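From: Eino Eskola
To: Moltosden Fiddle & Song list
Date: 28/04/2019
Subject: Re: Re: Where did the Grovell waltz come from?

Reijo Hyvönen wrote:
> Everyone at Moltosden plays the Grovell waltz as an old Finnish
> tune brought over by the mill families. I was taught it that way
> and I taught it that way. But Elsa says her father had it from a
> dance record, and the B part does sound awfully like something
> from a French accordion player. Does anyone have a source before
> 1957? If not, I suggest we stop announcing it as "ancient" from
> the stage. We have been doing so for 40 years.
>
> Reijo

Reijo, I was announcing it as ancient before you could tune, so I'll take my share of the blame.

I went over to see Elsa and Jouko Kuusisto on Thursday with the recorder and a coffee bread. Elsa's father did own the record. She remembers the label as dark blue and the name on it as Hervieu, and she can hum the whole side, including the spot where the needle jumped. Now for the part you'll enjoy. When she hums the B part, she leaves out two beats exactly where the needle jumped, and so do we. I have played that crooked little bar at weddings and two funerals, and once explained it to a visiting class as a survival of archaic song meter.

That doesn't settle where Hervieu got the A part. Jouko's uncle played something close to it at the hall, in a minor key and a lot slower, and Jouko swears this was before anybody in the family owned a phonograph. He also swears he saw a bear in the hall, so weigh it as you like. I played him both versions and he picked the minor one without waiting for the end.

My guess is two tunes. The mill families had a slow minor air, the record came along with a brighter one that started the same way, and the dancers voted with their feet. Songs have always moved like this, by boat and by record and by somebody's cousin getting it wrong. I don't find it any less ours for that, though I'd quit saying "ancient." "Old enough" would do.

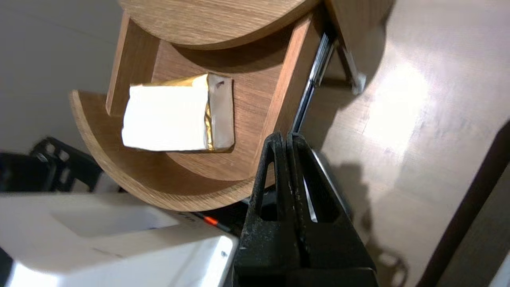
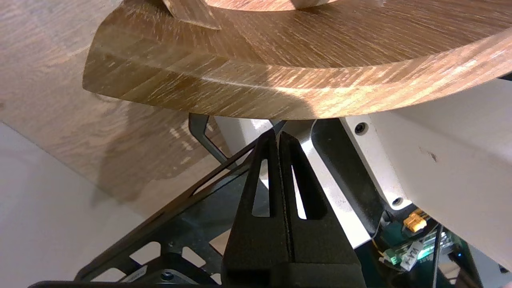
What I'd like next is the Uso songbook, the one with the gray cover that had 70 tunes in it and no index. It was printed for the November dances and I know at least three of you had copies. If the minor air is in there, we have something on paper that doesn't depend on Jouko. Please look properly, including flat at the back of whatever you keep music on; a curved wooden shelf like the one in the first picture is handsome but it was never designed by anybody who owned a songbook. Loose pages count too. Even the page with the coffee ring, Reijo, if that was yours.

As for the stage, I suggest we play the minor version first, slow, then go straight into the waltz with the missing beats left missing. I tried putting them back in last night and it sounded correct and nobody in my kitchen wanted to dance to it – admittedly a small sample. Elsa would like Hervieu's name said out loud when we introduce it, and I think she should have that.

The recording of her humming is 57 minutes long, most of it about her sister's wedding. I can bring it to practice for anyone who wants to hear the needle jump.

Eino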